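Community Health, Unit 3: Screening for hepatitis C
Handout for the evening group – Mar 9, 2023

Welcome back, everyone, and thank you for such a lively discussion last time (I am still thinking about the question on dentists, and I promise we'll come to it in June when we do infection control).

Tonight we move on to hepatitis C, a virus carried in the blood that settles in the liver and can stay there for years without making a person feel ill. That long quiet stretch is the thing I'd most like you to take away, so do underline it. A person may feel a bit tired, put it down to work or children or getting older, and never think of asking for a test.

How it is passed on. Blood to blood, in the main. Sharing needles is the commonest route in many countries, but please remember transfusions given before donated blood was screened, unsterile tattooing, and shared razors. It isn't passed on by hugging, by sharing a cup or by sitting next to somebody on the bus, and you would be surprised how often people on the wards still ask!

The two tests. The first looks for antibodies, and tells us only that the body has met the virus at some point. The second looks for the virus itself and tells us whether it is still there. Some people clear it without treatment and will go on having a positive antibody test all the same, so never tell anyone they "have hepatitis C" on the first result alone. 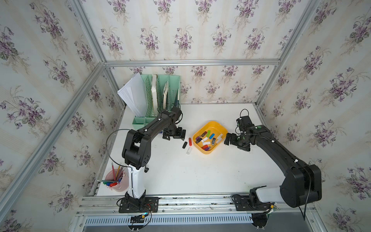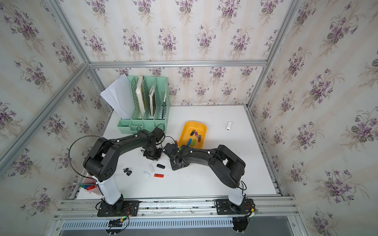 Treatment. Older courses meant months of injections and some thoroughly miserable side effects, and plenty of patients gave up partway. Tablets now cure most people within a few months, though a liver that is already badly scarred will still need watching afterwards. Being cured doesn't protect you from catching it again, either – there is no vaccine.

Our worked case is the Kundmont outreach clinic. Suppose it invites 3000 adults and 200 come forward, and of those, 32 have a positive antibody test. Before the next class, please write half a page on what you would say to those 32 people while they wait for the second result, and what you might try for everyone who didn't come.

Reading: the Trosska booklet, section 3, and the glossary at the back if the liver words are new to you.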